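Notes for my talk, Thursday, small room at Tanui. Speak slowly. Drink water before slide 2.

**Slide 1. Hello**

Good evening, my name is Adhiambo Khaemba. I want to speak tonight about the things we keep on the table when we plan a trip. I do not mean the phone. I mean things with weight, that you can turn and touch.

(Wait for people to sit. The door is loud.)

**Slide 2. How I started**

- My first globe I bought for 900 shillings, used. The stand was broken.
- With my sister I played one game: close the eyes, turn, put the finger. Mostly we arrived in the ocean.
- Say the story of the bus to Gremetik. Keep it short, last time it took too long.

**Slide 3. Why cork**

Cork is soft, so a pin goes in easily and comes out again. A paper globe gets a hole and then the hole becomes a tear. On cork you can change your mind many times. I have changed mine about Prultel every August.

Ask the room: who has a map at home on the wall? Take two answers, no more.

**Slide 4. Food from the road**

People bring home magnets. I prefer something in a can or a jar, because then I must share it with somebody. A tray with a title on it is also nice to read. "Auf den Spuren der Ahnen" means "in the footsteps of the ancestors" in German. Say it slowly, I practiced.

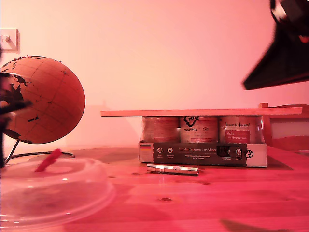
Where should a cork globe stand in the home?

Put it on a table away from strong sun and away from the stove, at a height where children can turn it.

**Slide 5. Last words**

Thank the organizers. Tell them the tea is in the next room.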